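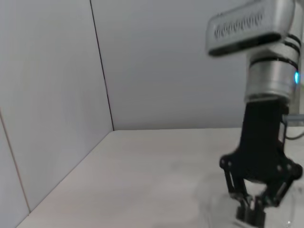 Section 4. Handling clear glass and plastic with the Furkau cell

Please read this section through once before you try any of it, even if you have been running the cell for years. Clear objects are the ones that catch people out, as they can all but vanish against a pale table.

1. Wipe the tabletop with a dry cloth and clear away anything you don't need for the task.

2. Check each container for chips by running a gloved finger round the rim. Put chipped ones in the glass bin, please, and not back on the shelf.

3. Set the speed limit to level 5 or lower. The arm will go a good deal faster, but you really won't want it to with glass between the fingertips!

4. Follow the cable with your eyes from the gripper back to the arm. It should hang in an easy loop, well away from the finger linkages, with enough slack for the wrist to turn.

5. Bring the gripper down over the object and stop with the pads just above it. Look from the side as well as on the screen (the wrist camera alone is a poor judge of where a clear rim begins).

6. Close the fingers in small steps until both pads touch, then lift a little way and wait a moment before carrying on.

CAUTION: Keep your hands outside the enclosure whenever the arm has power. If something slips, let it go. Press stop, wait for the arm to settle, and only then reach for the brush and pan.

Note: If the pads look shiny or feel slick, change the pair. The part number is 3558, and spares can be ordered from the Hutstead stores. Gilles Courtois looks after the pad log and would be ever so glad if you filled it in on the same day.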